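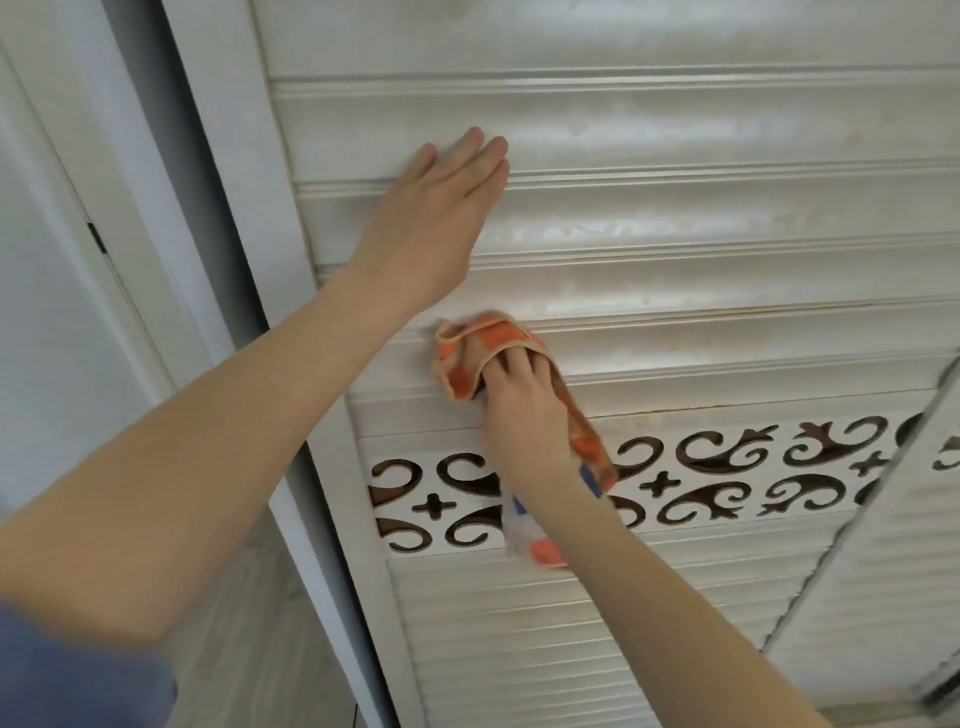
2024-06-18
By Lutz Lenz

Gremen 2506 room dehumidifier

The Gremen 2506 is a compressor dehumidifier for bedrooms, dressing rooms and small flats. It is built by Kragh and we sell it at Nukside since the spring, in white and in gray. The gray one is the same machine and has the same price. Please read the page to the end before you order, especially the part on cold rooms, as this is the reason for most of the returns.

For which rooms it is suitable

The machine is made for one room with a closed door. In a normal bedroom it brings the air down to the chosen level in the first evening and after this it switches on only from time to time. In a room which has been damp for a whole winter it takes longer, because the walls, the mattress and the clothes also give their water back to the air. Customers sometimes write to us after two days that the tank is still full every morning. In an old building this is normal, and you should give it two weeks.

It is not suitable for a garage, for an unheated cellar or for a bathroom where water can splash on it. For a cellar we recommend a desiccant machine, which uses more electricity but does not mind the cold. Please ask us for the current list.

Controls

There are four buttons on the top: power, humidity level, fan speed and timer. The humidity level goes in steps of five percent. We suggest to begin with 55 and to stay there for a week before you try something lower. Very dry air is not pleasant for the throat, and wooden furniture does not like it also.

The fan has two speeds. At the low speed we measured 35 decibels at the pillow in our own test room, with the machine standing by the opposite wall. Most people can sleep with it. The compressor makes a small knock when it starts, and if you are a light sleeper you will hear this more than the fan. With the timer you can let the machine run in the daytime and have it off at night.

The display light can be switched off by holding the timer button for three seconds. This is missing in the printed manual. 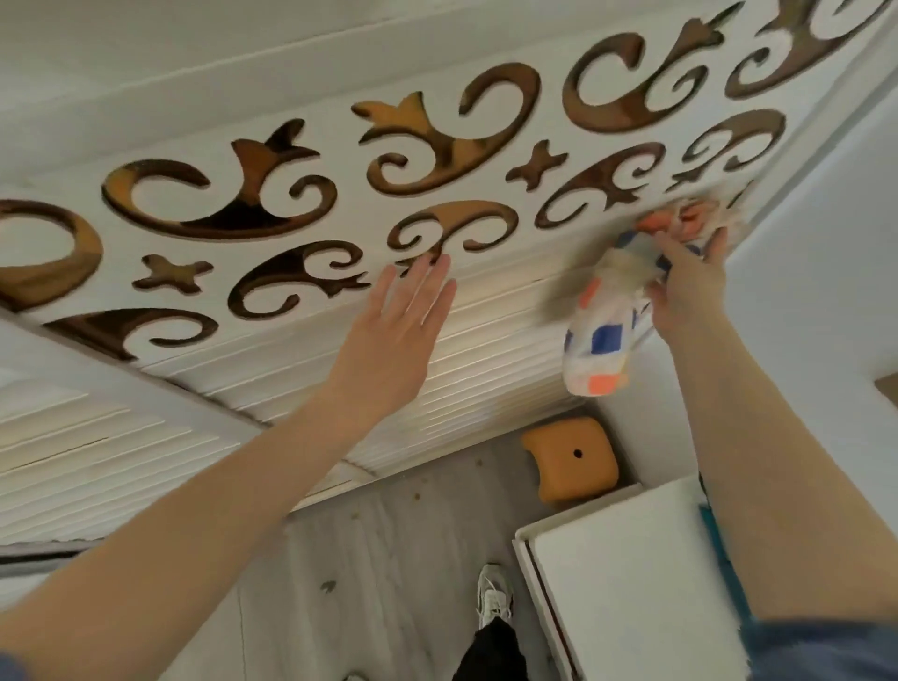 Where to put it

Leave a hand's width of free space behind the machine and more on the side where the air comes out. It should not blow directly against a bed or a curtain. The middle of a long wall is better than a corner. If you have large furniture on an outside wall, pull it forward by a few centimeters so that the air can pass behind, and leave the wardrobe doors open for some hours in the week while the machine is running. Clothes that hang very close together dry slowly, also with a good machine.

The cable is 170 centimeters long. An extension cord is allowed if it has a ground wire and is completely unrolled. The four wheels turn well on a hard floor. On carpet it is easier to lift the machine by the two side grips, with the tank empty.

Cold rooms

Below 15 degrees Celsius the machine collects much less water, and below five degrees it stops to protect itself. Between these temperatures it will sometimes pause and defrost. You hear then only the fan, and the small snowflake on the display is on. This is not a fault. Last December we received many machines back with the note "compressor broken" which worked without any problem in our warm workshop in Rusuvska. We sent all of them back to the owners, but the shipping was not cheap for anybody.

Technical data

Power: 200 watts on the high setting
Tank: 2.5 liters, with float and automatic stop
Cable: 170 cm, grounded plug
Sound level: 35 dB at low speed
Filter: washable mesh
Drain: hose connection at the back, hose included

Care

Take out the mesh filter every two weeks and rinse it under lukewarm water without soap. Let it dry in the shade – in direct sun the plastic edge bends and then the filter does not slide in anymore. Empty the tank every day when the machine is in use, and wipe it from inside with a little vinegar once in a month. Do not use chlorine cleaner, it makes the float stiff.

If you use the hose, the drain must be lower than the connection over the full length. The machine has no pump. After you move it to a new place, or after transport, let it stand upright for two hours before you switch it on.

What is in the box

Machine, tank (already inserted), mesh filter, hose of one meter, printed manual. The tank is fixed with two strips of blue tape, and the tape must come off or the machine will report a full tank. A second filter can be ordered separately. The filters of the earlier Gremen model look almost the same but they are narrower and do not fit.

Delivery and warranty

Orders which reach us before noon leave on the same day. The warranty is two years and covers the compressor, the fan and the electronics. It does not cover the wheels, and also not damage from lying the machine on its side in a car. Keep the carton for the first month if you have the space, we can take the machine back only in a carton that holds it upright.

For questions about your room please write to the workshop with the size of the room, the usual temperature in winter and, when you have it, a reading from a hygrometer. We answer in English and German.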